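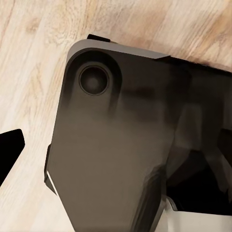

Dark grey gripper housing against a pale wooden surface. Computer rendering.

Small events deserve a fair place in the town calendar

The Kemberg events calendar is the first place most residents look when they want something to do at the weekend. It is paid for from public funds, and its purpose is to tell people what is on. In our view it no longer does this well.

Under the rules adopted in February, an organiser must pay a listing fee of 46 for any event, whatever its size. The Grolleo street music festival can meet that charge without difficulty. A reading group expecting a dozen people cannot, and a good many have stopped applying. Last year the calendar carried 1,861 entries. It will carry far fewer this year, and those that remain will be weighted towards organisers who already have the means to advertise elsewhere.

We accept that listings cost money to check. Errors in dates and addresses cause real annoyance, and staff time must be found to correct them. A flat fee is nevertheless a poor way to meet the cost. 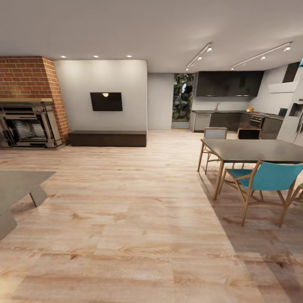 A charge linked to capacity would be fairer. Events for fewer than 100 people should be listed free. Those for between 100 and 200 might pay half the present fee, and larger ones the whole of it. The Skitivis district has used bands of this kind for its hall bookings for several years, and the forms are no longer than ours.

The closing date also needs attention. Entries must now be submitted six weeks ahead, which suits the Kariuki Theatre and its printed season but shuts out a garden opening that depends on the weather. Ten days would be enough for an online page.

The fee is due for review this autumn. We ask that the views of small organisers be sought before the new scale is drafted, and that the replies be published in full.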